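Kellora voice cast: who plays who?

pixelmoth
Posted March 18, 2005

Finished Kellora last night and I can't stop thinking about the voices. The manual only lists "additional talent" in tiny print and the credits fly by so fast I gave up. I'm pretty sure Saavedra and the old ferry captain are the same guy. Same rasp, same way of dragging out the ends of words. Anybody got a real list?

dunkirk_dan
I've wondered about that too! I always figured the captain was the guy who did the narrator in Histar, the second one, with the desert levels. 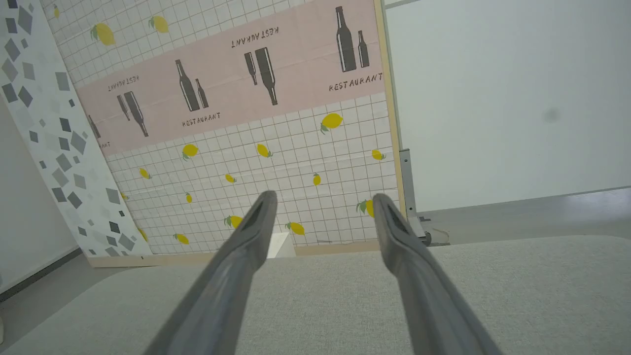

He had that line at the start about the wells drying up, and the captain says "well, well" in chapter 4 exactly like that. I replayed both this weekend (yes, I have free time) and I'm sold.

tamsin88
No way, Dan. The Histar narrator is a lot older. Listen to the captain when he yells during the storm, that's a younger man putting on a voice. I do agree with pixelmoth about Saavedra though.

dunkirk_dan
People can yell at any age, Tamsin.

grubworm
I paused my way through the credits on an old VCR, so here's what I could make out.

Roster so far

1. Kellora (grown up): Olga Montecinos. She also sings the song over the ending, which I didn't know until I saw her name twice.

2. Saavedra: name too blurry on my tape, starts with an R or maybe a K. Sorry!! I'll try again if my brother brings back the good cable.

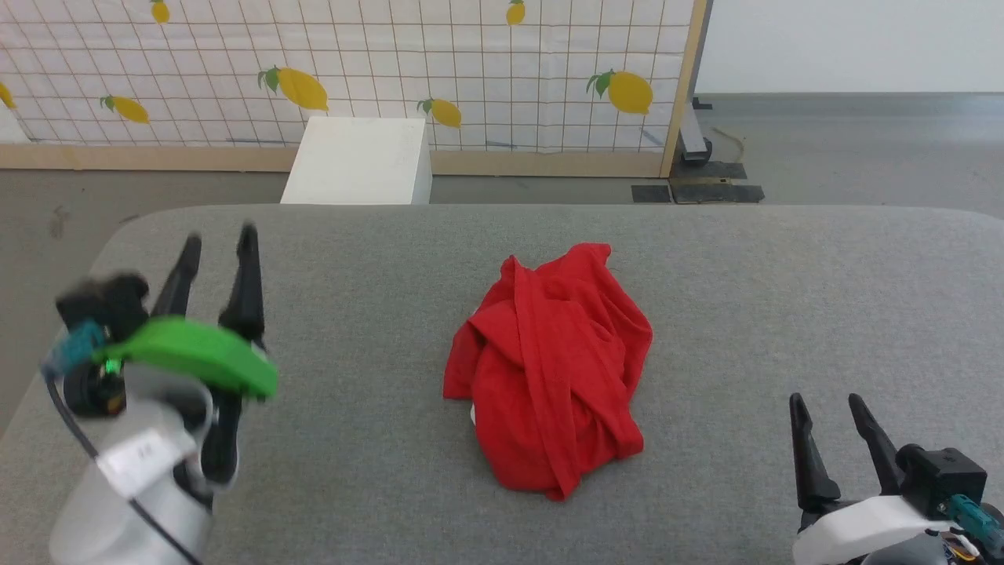

3. Ferry captain: not listed on his own. He's lumped in with the townspeople, 8 names in one block.

pixelmoth
grubworm you are a hero. Olga Montecinos makes so much sense, she was my favorite thing in the whole game. Didn't the magazine say she recorded around 3,000 lines?

tamsin88
I remember 900, and that was in the January issue. 3,000 was everybody put together.

dunkirk_dan
Whichever it is, she earned it. That scene in the lighthouse got me. Still say the captain is the Histar guy, he could easily be in that block of townspeople. Grub, can you type out those names?

grubworm
Can do, but it'll have to be after work tomorrow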